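Papers > Manipulation > Hand-held data collection > Section 4

4. The Bastico kit in use

4.1 What is on offer

Bastico is sold by Vondráček as a matched pair of hand-held grippers with software, charging dock and a year of support. The operator does a household job with the grippers in place of fingers, and the recording is later used to train a two-armed robot. The brochure promises that a new operator will be "productive before lunch". It doesn't say on which day. Our review unit came to the Hamitthorpe site in April with a manual of 82 pages, of which the chapter on folding takes up 2.

We chose laundry, and denim in particular, for the dull reason that our earlier work with the Desto pair had used tea towels, and every reader of that paper had pointed out that tea towels want to be folded. Jeans do not. They are stiff at the waistband, thick at the seams, and have a way of keeping one leg inside out until the last moment. If a kit can be used to fold jeans by somebody who is not paid by its maker, that seems worth reporting.

The work surface was a bed with a plain green sheet over it. We had asked Vondráček whether a table would do and were told that it would, but that the demonstration videos all used beds. We took the hint. Operators started with a garment within reach and were asked to leave it folded, with no instruction as to style. The finished pile went to one side.

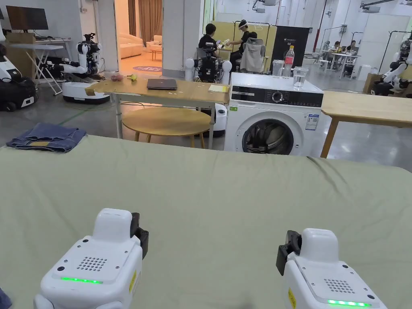
Vondráček takes a different view of how such a test should be run. In its written response to our draft it held that operators ought to complete the supplied practice course before any garment is attempted, that denim is listed in the manual as an "advanced textile", and that a fair trial would have begun with pillowcases. It added that most of the difficulty we report goes away in the second week.

We have no quarrel with the last point, having no second week. The loan agreement was quite clear about that. As to the practice course, it consists of moving foam cubes from one tray to another, and our operators were already good at cubes.

4.2 Handling

The grippers are pleasant to hold for as long as it takes to form the opinion that they are pleasant to hold. After that the wrists begin to notice. Closing the jaws on a flat layer of cloth is easy enough, and opening them again is easier, often at a time of their own choosing. The hard part is picking up one layer and leaving the one beneath it where it was. Operators soon gave up trying to pinch from above and took to sliding one jaw under a hem, a trick missing from the folding chapter.

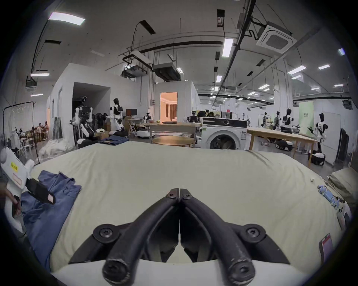 Two-handed moves were better than we had feared. The pair keeps good time with itself, and we found no drift between left and right in the files we checked. Shaking a garment out, on the other hand, upset the tracking often enough that we asked operators to stop doing it, so our recordings show a rather more patient sort of laundry than most homes will know. Anyone training a robot on them should expect it to be patient too.

Of 1,082 episodes recorded, we threw out 61. Most of those were lost tracking. A few were the operator putting down a gripper to use a hand, which the software logged without complaint as a completed fold.
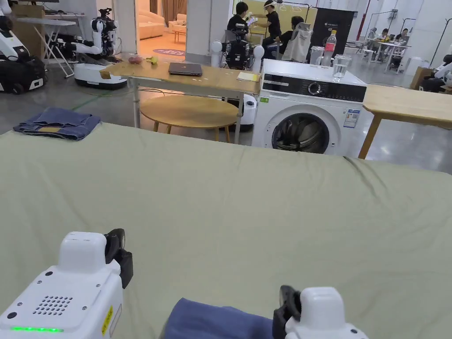 Figure 4. Folding task with the Bastico pair: denim between the grippers, a folded pair of jeans at the far left corner of the sheet.

4.3 Value

The price is that of a decent second-hand car, and the support contract renews itself unless told not to. For a group that needs a lot of two-handed data and has patient staff, we would still choose it over the Desto, whose jaws we never did get to agree with each other. We would ask for a longer loan first, and for the chapter on folding to be written by somebody who has folded something.

Page last updated: April

Related items
Tea towels revisited: a short note on the Desto pair
Wrist fatigue in hand-held collection
Pillowcases as a baseline
Hamitthorpe site: loan equipment and terms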